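Grelus 정품 확인 라벨 세트 (토너·잉크 카트리지용)

제품 개요
Grelus 라벨 세트는 프린터 소모품을 취급하는 유통사와 재생 카트리지 제조사를 위한 봉인 라벨입니다. 상자 개봉부에 붙이는 봉인 라벨과 카트리지 본체에 붙이는 일련번호 라벨이 한 세트로 구성됩니다. 두 라벨에는 같은 번호가 인쇄되어 있어 상자와 내용물이 바뀌었을 때 창고에서 바로 대조할 수 있습니다. 봉인 라벨을 떼면 표면에 무늬가 남고, 한 번 뗀 라벨은 다시 붙여도 원래 상태로 돌아가지 않습니다.

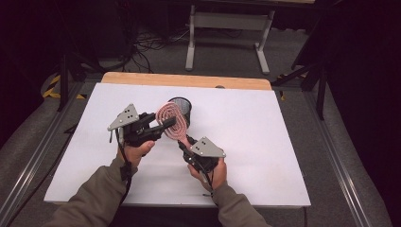

타원형으로 감은 분홍빛 로프와 검은색 원통형 컵

구성
기본 세트에는 봉인 라벨 롤, 본체 라벨 롤, 번호 대장 파일이 들어 있습니다. 롤 심지는 일반 라벨 디스펜서에 맞는 규격이며, 디스펜서는 별도 판매합니다. 번호 대장은 표 계산 프로그램에서 열 수 있는 형식으로 제공되고, Cultstead 재고 관리 프로그램을 쓰는 업체는 변환 없이 불러올 수 있습니다.

라벨 종류
G-3: 무광 백색, 종이 상자 전용. 보관 기간이 짧은 물량에 적합합니다.
G-4: 은색 필름, 종이 상자와 비닐 포장 겸용.
G-6: 투명 필름, 카트리지 본체용. 곡면에도 붙일 수 있으나 접점과 칩 부위는 피해 주십시오.
G-9: G-4와 G-6을 묶은 혼합 세트. 신규 거래처에서 가장 많이 주문하는 품목입니다.

부착 방법
부착면의 먼지와 토너 가루를 마른 천으로 닦아 냅니다. 알코올을 사용했다면 완전히 마른 뒤에 붙입니다. 라벨 중앙부터 바깥쪽으로 눌러 공기를 빼고, 봉인 라벨은 상자 덮개의 경계선이 라벨 가운데에 오도록 맞춥니다. 부착 후 한 시간 동안은 상자를 쌓지 마십시오. 겨울철에 난방이 없는 창고에서는 접착력이 늦게 올라옵니다.
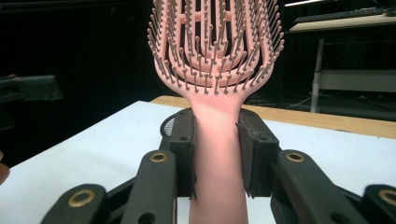

접착력이 충분히 올라온 뒤에는 일반적인 운송 조건에서 모서리가 들뜨지 않습니다. 다만 표면이 코팅된 상자는 코팅 종류에 따라 결과가 다르므로, 대량 주문 전에 견본으로 시험해 보시기 바랍니다. 견본은 업체당 종류별 한 장씩 무료로 보내 드립니다.

번호 조회
라벨 번호는 Gazi 조회 페이지에서 확인합니다. 구매자가 번호를 입력하면 등록 업체명, 제품 모델명, 출고 월이 표시됩니다. 같은 번호가 서로 다른 지역에서 반복 조회되면 등록 업체의 담당자에게 메일이 발송됩니다. 조회 기록은 관리자 화면에서 내려받을 수 있습니다. 라벨은 위조품 여부를 판단하는 보조 수단이며, 법적 감정을 대신하지 않습니다. 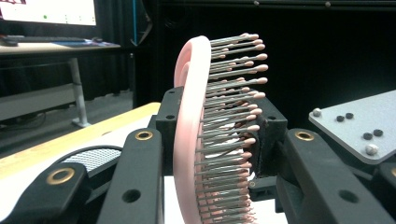 끝이 둥근 금속 핀이 촘촘한 분홍색 원형 제품

주문 및 납기
최소 주문 수량은 종류별 3롤입니다. 기본 도안은 결제 확인 후 영업일 기준 4일, 업체 로고를 넣는 주문은 도안 승인 후 9일이 걸립니다. 로고 파일은 벡터 형식으로 보내 주십시오. 지난 9월부터 G-6의 인쇄 공정을 Clundetti로 옮겼으며, 이전 롤과 번호 체계는 같습니다. 남은 롤은 그대로 사용하셔도 됩니다.

보관
직사광선을 피해 실온에 보관합니다. 롤은 눕히지 말고 세워 두십시오. 개봉한 롤은 6개월 안에 사용하는 것이 좋습니다.

교환 및 반품
개봉하지 않은 롤은 수령 후 2주 안에 교환할 수 있습니다. 번호가 누락되거나 중복 인쇄된 롤은 개봉 여부와 관계없이 교환해 드립니다. 로고 주문품은 인쇄 불량인 경우에만 교환됩니다.

제품 문의: 해외영업 담당 Sandamali Wijesinghe
페이지 수정일: 2023년 11월 13일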